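Jutelis tidy-up kit, anyone got one running?

Forum: Service robots > Kits and bundles
August 2021

drovport_mick
We're looking at the Jutelis "tidy and store" bundle for the demo area at our Drovport branch. You get the task software, a set of finger pads, setup by one of their people and a year of support. We already have the arm. Quote came in at £3801 before VAT, which is more than I'd been told to expect. Has anyone here used it for putting objects away in drawers and cupboards? The brochure is mostly adjectives.

Iwona Mazurek
We've had it since February. It does what the sheet says, within limits. Cans, bottles and bowls are fine. Thin flat things lying on a surface are poor, and we've more or less stopped asking it to pick up remotes and phones.

Drawers depend on the handle. If there's enough room behind it for the pads to get in, it will pull. Flush fronts and finger grooves are no good. Check that before you pay for anything.

stiltley_bench
Disagree with "does what the sheet says". The sheet says a new piece of furniture takes a morning to teach. Ours took 2 full days with their engineer in the building, and then we moved the cabinet to mop and had to redo part of it. Support were polite about it but they did charge us for the second visit.

Iwona Mazurek
Did you do the floor marks? It's in the setup notes, near the back. We taped ours and haven't had to redo one after cleaning.

stiltley_bench
Wasn't mentioned to us at all. I'll look.

lapointe_user
We went with the Lapointe kit for the same sort of job. Cheaper, and the grip is firmer, but it dents drinks cans. The Jutelis pads are softer. Lapointe will sell you soft pads as an extra and by then the price difference has mostly gone. I'd still pick Lapointe for the software, as you can edit the steps yourself without ringing anyone up.

drovport_mick
Useful, thanks. Can the Jutelis one be edited at all?

Iwona Mazurek
Only the order of the steps and the speed. Anything to do with where it reaches has to go through them. They turned ours round overnight but I can see that being annoying if you change things often.

stiltley_bench
It is annoying.

drovport_mick
How many goes did people get out of the pads? They're listed as a consumable, and the spare set is £29.

lapointe_user
Depends what you're lifting. Ask them for a figure in writing.

Iwona Mazurek
Still on our first set, but ours only runs when we have visitors. I'd buy a spare anyway. The delivery wait was longer than I liked.

drovport_mick
OK. I'm going to ask for a trial before signing, and I'll take handle measurements along. Ours are the curved sort. Iwona, have you got a picture of yours doing a can? My manager wants to see it at a drawer.

Iwona Mazurek
Can at the lower drawer, top one shut: 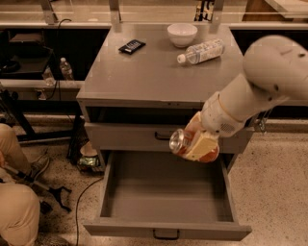
Kirsten Grewal
Before you sign, ask whether the year of support starts at delivery or at setup. Ours started at delivery and the setup visit was weeks later, so we lost that time. They did add a bit on at the end when I complained, but it took 2 phone calls and I had to dig out the delivery note.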